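Hrvoje Obradović recorded the second Pamara album in a rented house with 32 songs on the wall and no drummer. By the end of December the band had cut the list to nine.

"We kept the ones we could play tired," he says. 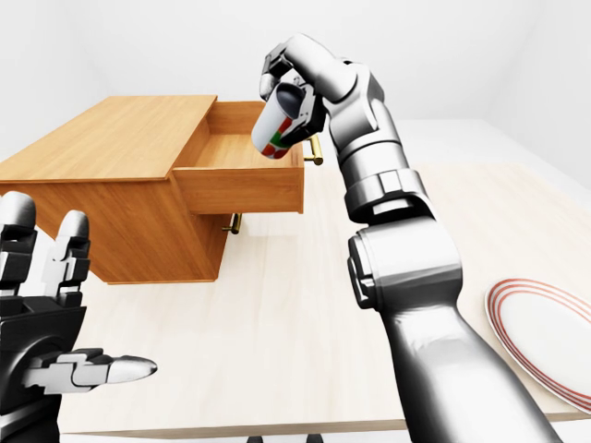
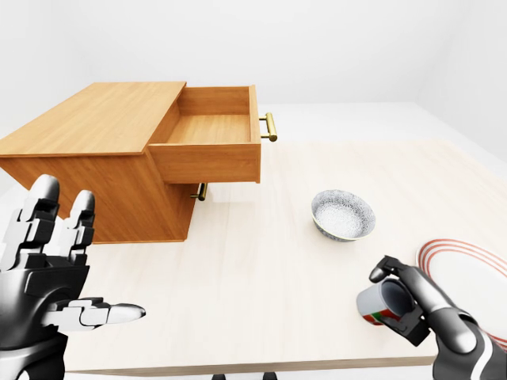
Priit Grīnberga remembers the cutting differently, and says the nine were picked in one evening, over the phone, with the label on the line. Obradović laughs when he hears this. "He was on the phone. I was in the room. Both can be true."

The label is Tolter, which signed Pamara after a show at Nikosine that drew 391 people. The first pressing of the new record, *Miettinen*, is 4000 copies. Obradović won't explain the title beyond saying it was the name on a mailbox.

Most of the drums are programmed. Grīnberga played live on two tracks – the opener and "Salt Road" – once the rest was finished. That meant playing along to guitars that had already drifted off tempo.

"I asked for a click and they sent me a tambourine," Grīnberga says. "So I followed the tambourine."

The tour is 25 dates, with a hired drummer for the first half. Obradović says that was settled before anyone talked about money, and that Grīnberga will join when his other band is done. Grīnberga says he has agreed to six shows.

There are no plans for the 23 songs left over. Two have already been played live, and one of those, "Ladder," may come out as a single. "It needs a better second verse," Obradović says. "I've written four of them. They're all worse."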